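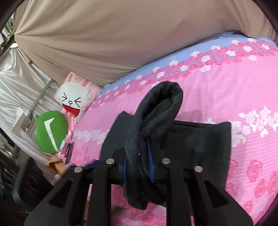 3 min read

Figure 2. Dark gray knit fabric over a floral bed sheet.

3.2 Storage conditions and moisture regain

Knit fabrics were conditioned before weighing, following the procedure in Section 2. Samples came from households in Clurnberg and were kept in closed bedroom closets through June. Moisture regain was taken as the mass of absorbed water divided by the oven-dry mass of the sample. Each sample was weighed 41 times over the storage period.

Dark and light knits were treated as one group, as dye shade had no measurable effect on regain in the pilot work (Ó Dálaigh, Cullinane report). Bed linens were handled separately. Their tighter weave slows the exchange of moisture with room air — an effect that also depends on how the sheet is folded — and pooling them with the knits would have widened the error bands.

Regain rose with relative humidity in all groups. Above 50 percent relative humidity the curves for knits and linens separated, and the gap stayed open when the closets were aired. The Temon model fits the knit data well at low humidity but underestimates regain at the upper end. A corrected form is given in Section 3.3.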